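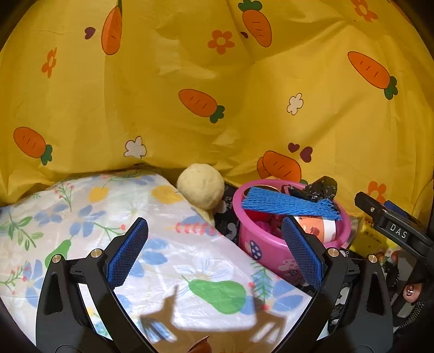
Growing carrots, a confession

I have been growing carrots for three years and have yet to eat one longer than my thumb. This is the sort of thing you are supposed to admit early on a gardening blog, before people start asking you for advice.

The soil is the trouble. Clirnport sits on clay of the kind you could build a chimney out of, and a carrot going down into it meets its first obstacle at two inches and makes other plans. Last July I pulled one up that had divided into a pair of crossed legs. I showed it to Vidar Kristiansen, who has the plot next to mine, and he looked at it for a while and asked whether I'd tried beans.

I have tried beans. The pigeons enjoyed them very much.

This year I am doing things properly. I've sunk an old water tank up by the shed and filled it with sand and sieved compost, which took most of a weekend and one of my better shirts. The books all say no fresh manure, no stones and no transplanting, and between them that rules out everything I did last year. 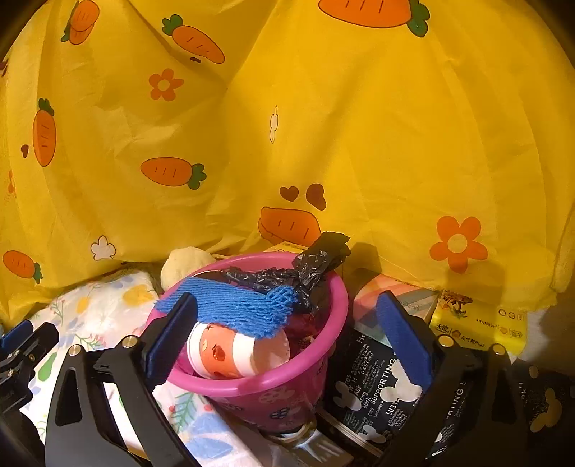

The seed is a variety called Lodhi, passed on to me by Pallavi Malhotra in a folded envelope with "thin them!!" written on the front. She has seen my rows before. I find thinning very hard. You spend weeks begging a thing to come up, and then you're meant to go along on your knees pulling most of it out again, and the smell brings in every carrot fly in the county. Pallavi does hers in the evening, when it's still, and waters straight after. I shall do the same and complain throughout.

First sowing went in on 23rd March, probably too early. There was a frost two nights later and I went out in my slippers with a piece of old fleece, feeling like somebody's anxious aunt. Nothing is showing yet. The packet-less envelope can't tell me how long to wait, and Pallavi just says "a bit".

Meanwhile Vidar has put in his beans. He says I can have some.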